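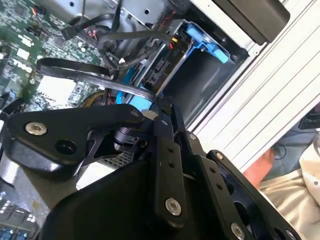
Wrist view over the open desktop case, with the blue drive caddy handle up by the drive cage.

Minutes of the Data Gathering Meeting, Ginasum Project
29 May 2026
Held in the long room at Zultley, with the Kushnir bench group joining by phone

Welcome and previous minutes

The chair opened by thanking everyone for coming at what is a busy time for both groups, and said how nice it was to have the bench people and the training people in one conversation for a change. The previous minutes were accepted with one correction: the spare gripper fingers were ordered by the bench group and not by the training group, who would like it known that they are still waiting for theirs.

Progress on the computer case tasks

The bench lead reported that 64 demonstrations have been recorded on the open desktop cases since the last meeting, and that 47 of them have been looked through and passed for training. The remaining 17 are still in the review queue. There was warm appreciation for this, as the cases are fiddly work and the operators have been very patient with them.

The tasks at present are pulling a drive caddy, putting it back, and unplugging a flat data cable. The caddy tasks are going well. The handles are bright and easy for the operators to find in the wrist view, and one operator said that after a morning at it she was reaching for the tab without thinking. The cable task is slower. Cables sit differently every time the case is opened, and there was a friendly but fairly long discussion of whether the operators should tidy them before each recording. The training group would much prefer that they be left as they fall — a model that has only ever seen neat cables will be lost the first time it meets a real machine. It was agreed to leave them alone, except where a cable blocks the bay completely.

Wrist camera view

The training group raised the matter of how much of the wrist picture is taken up by the gripper itself. In many recordings the plates and link bars fill the lower half, and the last bit of the approach goes on behind them. Some present felt the camera should be moved up. Others pointed out, quite reasonably, that moving it now would leave us with 2 sets of recordings that do not match, and that the model seems to make good use of seeing its own fingers. After a good deal of back and forth it was decided to keep the present mount until the Ginasum set is finished and to try a higher one on a small side batch. The bench group will write down the mount position before anything is unscrewed.

People in view

Hands and sleeves turn up in a fair number of recordings, mostly near the side panel. The reviewers asked whether these should be thrown out. The feeling of the meeting was that a person standing by is a normal part of the work and such recordings should be kept, but that any recording where a hand moves the case or touches a part during the task should be marked as assisted and stored separately. The review sheet will get a new column for this.

Labels and wording

The written instruction for each recording has drifted a bit. The same action has been entered as "take out drive," "pull caddy" and "remove the blue one." Everyone had a good laugh over the last, but it does make sorting hard. The training group will send over a short list of agreed phrases. Operators may still add a free note in their own words, and are encouraged to, as the notes have been a real help to the reviewers.

Nandunitz cases

The second lot of cases from Nandunitz has been delayed. The bench group can carry on with what it has, though several clips on the older cases are getting loose from so much opening and closing. It was agreed to set aside any case with a broken clip and to note it in the log.

Target

The target of 70 passed recordings for the caddy and cable tasks stands. Memory modules will not be started until it has been reached, and a full review of the set is planned for September.

Actions

Bench group: record the current mount position; set aside worn cases; record the side batch with the higher mount.
Training group: send the phrase list; finish the 17 recordings in the queue with the reviewers.
Reviewers: add the "assisted" column and go back over passed recordings for hands touching the case.

Any other business

The bench group asked for a second stool and a better lamp. Both were approved.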